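The room that has to be four rooms

Kornél Szilágyi

A shared workroom is usually specified by floor area and number of sockets. Both figures are easy to obtain and neither says much about how the room will behave once it holds people, bags and a table. The room considered in this article is on the ground floor of the Vukumik building, and is booked as a workshop, a meeting room, a teaching room and, late in the evening, as somewhere to finish whatever was started in the other three. Nothing in it was bought for all of those uses. The furnishing budget was 3,567 euros, most of it spent before anyone had drawn a plan.

Jenő Sipos drew the plan afterwards. He works for Gultness, a small fitting-out firm, and was asked in October to reduce the time lost between bookings. His method was to log what was moved, how far and by whom. Over 312 bookings the two items moved most often were the whiteboard and the work table.

The whiteboard

A board fixed to a wall decides which way the room faces. A board on a stand leaves that open, at the cost of floor space and a certain amount of wobble. The stand also has to sit somewhere between uses, and in a room with windows along one wall and a door in another there are few good places. At Vukumik it tends to finish near the window side, where it narrows the passage along the wall but leaves the doorway free.
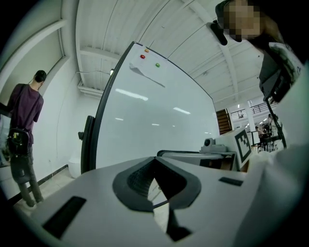
The mobile board with its magnets and a single sheet. Ceiling lights show across the middle of the writing surface.

Glare is the main fault. The fittings overhead are long fluorescent ones and the board is glossy, so each tube in the right position is returned as a bright streak. The streaks fall across the part of the surface that people write on first. Lowering the roller blind does nothing for it, as the light in question comes from the ceiling. Sipos lists three remedies in order of cost: turn the board a few degrees, tilt the panel forward if the stand allows it, or replace the panel with one in a matt finish. The first is free and lasts until the next group moves the board back. Matt surfaces have their own drawback, in that dry marker takes more rubbing to remove.

The ceiling makes matters worse in a small way. It is white corrugated sheet between pale beams, and a white ceiling spreads light well, which is good for desk work and less good for anything shiny. A darker ceiling would cut the stray light and make the room feel lower.

Magnets deserve a line in any specification and seldom get one. Small round ones hold a single sheet by its top edge perfectly well, but a sheet held only at the top will curl at the free corners. Four magnets to a sheet is the sensible allowance. Sipos ordered magnetic strips for the meeting-room use, where agendas stay up all day, and left the coloured dots for everything else.

The table

The table is a better piece of equipment than the board. It has a black metal frame, a white-grey top and castors, and the lower crossbar is wide enough for a card or other flat item to rest there. Users treat the bar as a shelf. Sipos suggests fitting a proper tray at that level, partly because people will put things there in any case.

Castors bring one obligation with them. A table that rolls must either have its power supply come down from above or trail a lead across the floor. At Vukumik it trails a lead. 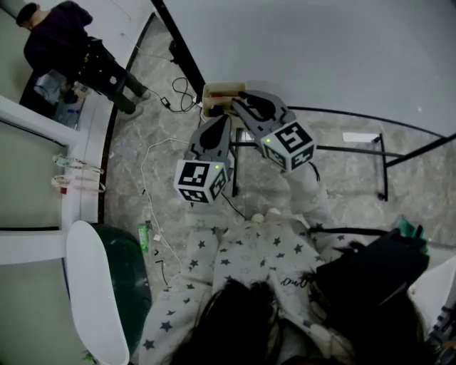
Photograph: Hui-mei Cheung

Loose cable is a matter of length more than of quantity. A coil left at the foot of a table is a lead that was too long for the job, and a lead that runs off across the tiles has been asked to reach a socket on the wrong side of the room. Black cable on grey marble-patterned tile can at least be seen in good light. White cable on the same tile is harder to pick out, since the pattern breaks up its outline. The Gultness recommendation is black only, in two lengths, hung on labelled hooks by the door and returned there at the end of each booking. There are already hooks on the wall. They are used for other things.

A floor box under the usual table position was priced and rejected. It would have fixed the table to one spot and so cancelled the reason for the castors. A retractable reel on a ceiling beam was the alternative. It reaches six metres in any direction, keeps the floor clear and can be pushed up out of the way when the room is used for teaching. Attila Szűcs, who manages bookings for the building, approved one reel for a trial and has asked for a drip loop and a locking plug.

Bags, bottles and bins

Personal items take up more floor than the furniture schedule allows for. People who have no obvious place for a bag keep it on the shoulder or set it down beside them, and drinks end up on the floor near the door frame. Neither habit is careless. A room with a table, a few chairs and no side surface offers no other choice.

The plan adds a shallow ledge along the wall opposite the windows, 30 centimetres deep, at a height suited to standing. It takes bottles and phones above and bags beneath. Kidus Workneh, who teaches in the room, objected that a ledge collects abandoned cups, and asked for the bins to be moved at the same time. There is a small white bin by the whiteboard and a dark green one next to a chair. Both are in reasonable positions for a person who is sitting or writing, and poor positions for someone leaving. One will go to the door.

Chairs

White chairs were chosen to match the walls. They show marks, and they are wiped down more often than the darker set in the Annamalai room upstairs, which came from the same order. Sipos would not choose white again for a room where bags are hung on chair backs.

The revised layout was marked out in tape on the floor for a fortnight before any drilling was done. The whiteboard has two marked positions and the table has three. Groups may ignore the tape, and several have, but the room is to be left with both items on a mark. The ceiling reel is due to be fitted next, followed by the ledge. The matt panel has been put off until the present board wears out.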